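Bracelet swap and donate - your questions

Updated 27 Feb 2025

Same questions keep landing in the inbox so I've put them all in one place. If yours isn't here, email and I'll get to it. Bit behind at the moment - 158 bracelets came in over January and they all need looking at. - Chrysoula Katsaros

What is this, exactly?
You send in bracelets you don't wear. We check them, clean them, box them up and they go on the table at the Drestberg swap mornings. Bring one, take one. Anything spare gets sold and the money goes towards thread, elastic and hall hire.

What do you take?
Beads, braided cord, friendship bracelets, mixed ones. Glass, wood, plastic, stone, all fine. Don't need to know what it's made of. Adults' and children's sizes both.

What don't you take?
Watches. Anything with a battery. Gold or silver you think might be worth something - take that to a proper jeweller, we can't insure it. Earrings, no, sorry.

Mine's broken. Still want it?
Yes if you've got most of the beads. Put the lot in a little bag or envelope, knot the top, write BROKEN on it. Restringing happens at the Tiwari evenings, once a month. Please don't glue it first. Glue is a nightmare to get out of the holes.

How do I pack them?
One bracelet per bag if you can. Cord ones folded over loosely, beaded ones laid flat. No cotton wool please, it catches on everything. Any small box will do for the outside, an old jewellery box is lovely but not needed.

Do I get the box back?
Only if you put your name inside the lid. Otherwise we reuse it.

How do you check them?
By eye, and by hand. Each one gets laid out on something pale so that chips and missing beads show up. Then a gentle pull on the elastic. If it stays stretched it goes in the restring pile. Cord ones, we look at the knot and the loose ends.

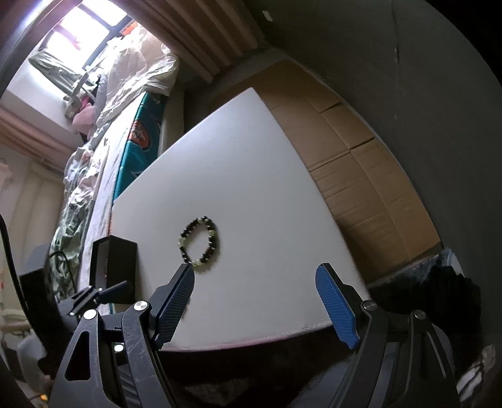
Black and pale yellow-green beads, box open beside them.

Can I wash mine before sending?
If it's plastic or glass, yes - lukewarm water, drop of washing up liquid, dry it flat on a towel overnight. Wood or cord, just wipe with a damp cloth. Don't soak cord. The dye can run, dark blue is the worst for it. And never on a radiator, elastic goes brittle.

How should I store bracelets at home?
Asked more than anything else. Short answer - flat, dry, out of the sun. Beads on elastic shouldn't be hung on a hook for months, the weight slowly pulls them long. Lay them in a shallow box in a loose ring. Heavy beads and light beads in seperate bits of the box if there's room, heavy ones scratch.

And braided ones?
Different problem, they tangle. Particularly the sort with a row of little beads sewn down the side, the beads hook into whatever is next to them. Fold it once or twice and put it in last so it comes out first. If you've got loose strands, tuck them under.

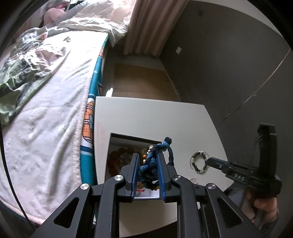

Lift it out by the thick part too, not by a strand or you'll tighten the knot and be there all afternoon with a pin. If a knot has gone tight, a blunt darning needle works better than fingernails. Go slowly.

What size is normal?
Measure round your wrist with a bit of string and add a finger's width. We sort into small, medium, large and that's as far as it goes. If you're after a particular size on the day, ask at the table, there's usually more under it.

How much are the spare ones?
£3 each, all of them, whatever they're made of. Cash or card. Bags of 1000 mixed seed beads are 95p while they last, they're left over from the Clirkura order. Small seed beads so not for toddlers!

Can I ask for mine to go to someone in particular?
No, sorry. Once it's on the table it's on the table. Had a muddle over this in January and we're not doing it again.

Can my children come?
Yes. Under-fives need to sit with you, small beads end up in mouths. There's a colouring corner if they get bored.

Where do I send or drop off?
Plaradard, the wool shop, has a drop box by the till. Shop hours only, please don't leave things on the step. If you're posting, email first and I'll send you the address.

I sent some and haven't heard back.
We don't reply to every parcel, there isn't time. Put an email address in with it if you want to know it arrived. If it's been more than a month, do chase me.

Can I help with sorting?
Yes please. No experience needed, bring your reading glasses and a tray with a lip on it. Tea provided, biscuits if someone remebers.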